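Books > Interviews > History

Reading time: 3 minutes

Teresa Rutkowska spent six years on a book about a harbour strike that lasted 60 days. "The Cesstead Stoppage" has now been published by Adamczyk, and she is already tired of being asked why it took so long.

"The union minutes are in one town and the company letters are in another," she says. "The company letters had never been listed. I had 3749 sheets and no index, so I read them in the order they came out of the boxes."

Rutkowska taught history in secondary schools before she began writing. She first came across the strike in a footnote, which gave the wrong year. The dockers of Cesstead walked out over the hiring of day labour, and most accounts treat the dispute as a small side matter to the larger strikes further up the coast. She thinks that is a mistake.

"The big ports had newspapers, and the newspapers wrote about the big ports. Cesstead had a weekly sheet that was mostly tide times. If you go by print, hardly anything happened there. If you go by the pay books, 1096 men stopped work on one morning."

The pay books take up most of the middle chapters. Some readers have found these slow. Rutkowska accepts that, and says her editor, Boonsong Khunthong, asked her to take out two of the tables.

"Boonsong was right about one of them. The other one I put back."

Khunthong also asked for a chapter on the families, which was not in the first draft. It draws on shop ledgers showing what was bought on credit during the stoppage: flour, lamp oil, tea, a great deal of soap. Rutkowska says she had seen the ledgers early on and put them aside.

"I was looking for speeches. I had a fixed idea of what a strike book should have in it. The ledgers told me who was still being given credit in the last week, and by whom, and that changed how I wrote the ending."

She is careful about how much she claims. The names of the strike leaders are known, but only one left any writing of his own, and his letters stop before the return to work. She has not tried to fill the gap.

"I say in the text that I don't know. A reviewer complained about it. I still don't know."

Her next book will deal with the coastal pilots, and she expects to start on the archives in July. The paperback of "The Cesstead Stoppage" is planned for next spring, with a corrected map.

We use cookies to remember your settings. Accept | Manage choices
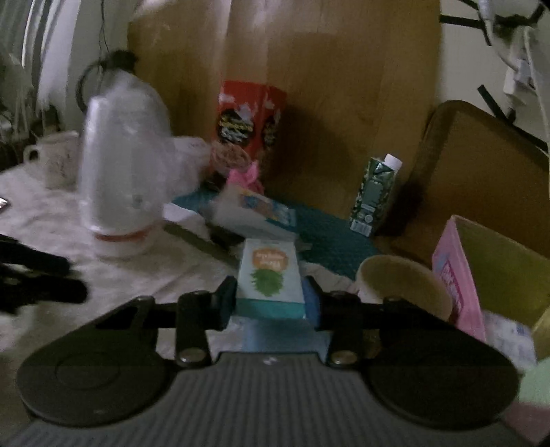

A white carton with a teal band, held upright above a cluttered table.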